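An afternoon at the Navbridge open day

In June my neighbor Josiane Renaud asked me if I wanted to come with her to the open day at Navbridge, in Runcombe. I work in the office of a fruit wholesaler and I know nothing about engineering, but the visit was free and the train takes only 37 minutes, so I said yes.

We were a group of 20 visitors, which was a little too many for the corridors. Our guide was Colette Sabatier. She has worked there for ten years and she speaks slowly and clearly, for which I was grateful. She began with the old part of the building, where they repair conveyor motors, and I must confess that I did not follow everything. There was a long explanation about bearings. Josiane liked it very much.

After the coffee we went upstairs to see the robots. They have several small stations there, and each one has a name. The first, Truron, was only folding cloths, and it was already surrounded by children, so we could not come near. We went on to the second one, Gilbert, and I stayed there until the end of the visit.

Gilbert is two white arms standing side by side, with a basket of fruit and peppers in front of them. I had imagined something like the machines in our packing hall, which are big and noisy and always do the same movement. These arms were very quiet. They moved a little, they stopped, they moved again. It reminded me of my grandmother choosing peaches at the market, when she did not want the seller to see that she was pressing them.

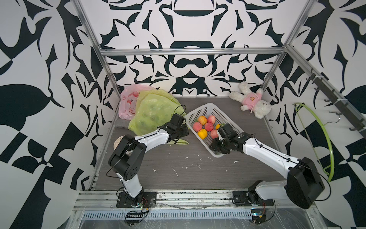 Gilbert at work: the right arm is in the basket, the left one is over the green bag.

I asked Colette why they practice with fruit. She told me that a peach and a pepper do not have the same shape or the same skin, and that a bag is even more difficult, because it changes its form each time you touch it. I see this problem every day with people, so I could understand it for a robot also.

A boy next to me wanted to know if the arms can peel an apple. Colette said no, not yet, and that she would not like to clean the floor afterward. A man asked how much one station costs, and she answered very politely without giving a price.

I also liked the wallpaper behind the arms, large black and white leaves. Josiane found it too strong. We discussed it on the way to the station and we still do not agree.

If you want to go next year, wear comfortable shoes, and arrive before 10 in the morning. Parking is 60 meters from the entrance but it fills quickly. The coffee was good, the cake was a bit dry.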